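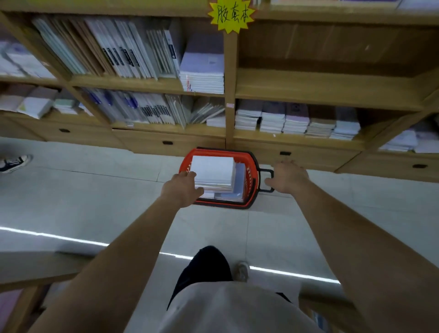
Comment ranger des cahiers et des carnets sur une étagère sans que les couvertures se déforment ?

Les cahiers minces se rangent à plat, en piles de même format, et les volumes plus épais se placent debout, serrés sans être comprimés. Il convient de réserver un casier à chaque format et de ne jamais poser un objet lourd sur une pile dont la couverture est souple.

Entretien et rangement de la papeterie
Fiche pratique du service Économie domestique, maison de quartier Tuominen
Mise à jour du 20 novembre 2020

La présente fiche s'adresse aux familles, aux enseignants et aux responsables de salles d'étude qui conservent chez eux ou dans leurs locaux une réserve de cahiers, de carnets et de blocs. Elle complète la fiche consacrée au classement des documents administratifs, disponible à l'accueil.

Préparer le meuble

Avant toute mise en place, le meuble est vidé, dépoussiéré et essuyé avec un chiffon à peine humide. Les étagères en bois brut ou simplement ciré doivent sécher une nuit complète avant de recevoir du papier. On vérifiera du bout des doigts l'absence d'échardes sur le chant des tablettes, qui accrochent les couvertures souples et déchirent les films de protection. Un léger ponçage au grain fin, dans le sens du fil, suffit dans la plupart des cas.

Le meuble ne doit pas être adossé à un mur extérieur froid ni placé au-dessus d'un radiateur. Si la pièce ne permet pas d'autre emplacement, un espace équivalant à la largeur d'une main sera laissé derrière le panneau du fond.

Répartir les formats

Le tri s'effectue au sol ou sur une grande table, jamais directement dans le meuble. On constitue un groupe par format, puis, à l'intérieur de chaque groupe, un sous-groupe par réglure. Les couleurs n'interviennent qu'en dernier lieu. Mme Lempi Miettinen, responsable de la réserve, recommande de garder un casier libre par meuble : il sert de dégagement lorsque l'on déplace une pile et évite de poser le papier par terre.

Les cahiers agrafés de faible épaisseur s'affaissent lorsqu'ils sont rangés debout dans un casier à moitié plein. Deux solutions existent. La première consiste à les coucher en piles, les dos alternés de gauche à droite afin que l'épaisseur reste régulière. La seconde consiste à combler le casier avec un serre-livres à base large. Les modèles de la marque Coso conviennent aux tablettes étroites, à condition de glisser la semelle sous les premiers cahiers.

Les tiroirs placés sous les casiers seront affectés aux petites fournitures : étiquettes vierges, recharges, intercalaires, protège-cahiers. Les poignées encastrées se nettoient avec un pinceau sec.

Étiqueter

Chaque casier porte une étiquette lisible à hauteur des yeux ou, pour les tablettes basses, lisible en position debout. L'écriture à la main est admise, au feutre noir, en caractères droits. L'étiquette indique le format et le type de reliure, sans autre mention. Les quantités figurent dans le cahier d'inventaire, tenu par M. Pankaj Lodhi, et sont relevées une fois par an, au mois de juin. 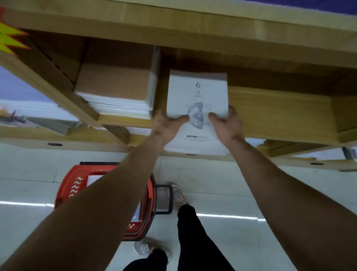 Les couvertures claires demandent des précautions particulières, car elles retiennent les traces de doigts et jaunissent au contact des matériaux acides. On se lave et on se sèche les mains avant de les manipuler. Un livre à couverture blanche, comme celui qui porte le mot « DARING » et le chiffre 6, se saisit à deux mains et se retire droit, sans tirer sur la coiffe du dos. Pour protéger le dessus d'une pile, la plaque de carton brun à plat, telle qu'on la voit posée sur la pile de gauche, rend service pendant quelques semaines. Pour une conservation plus longue, elle sera remplacée par un carton sans acide coupé aux dimensions du cahier.

Nettoyer une couverture

Une couverture plastifiée s'essuie avec un linge de coton légèrement imprégné d'eau savonneuse, puis avec un linge sec. L'alcool ménager est proscrit sur les impressions foncées. Une couverture en papier non traité se nettoie exclusivement à sec, à la gomme blanche tendre, par petits mouvements allant du centre vers les bords. Les résidus de gomme sont chassés au pinceau et non à la main.

Les restes de colle laissés par les étiquettes de prix se ramollissent à l'air tiède d'un sèche-cheveux tenu à bonne distance. L'étiquette est ensuite soulevée par un angle avec une spatule en plastique. En cas de résistance, il est préférable de laisser l'étiquette en place.

Surveiller la réserve

Une inspection rapide est effectuée à chaque changement de saison. On recherche les piqûres brunes, l'odeur de moisi et les pages ondulées. Tout cahier suspect est isolé dans une enveloppe de papier et examiné séparément. Les piles sont retournées à cette occasion, le cahier du dessous passant au-dessus.

Les questions relatives à cette fiche peuvent être adressées à Mme Anneli Kemppainen, au secrétariat de la maison de quartier, aux heures d'ouverture habituelles. La fiche « Boîtes, chemises et classeurs » est distribuée au même guichet.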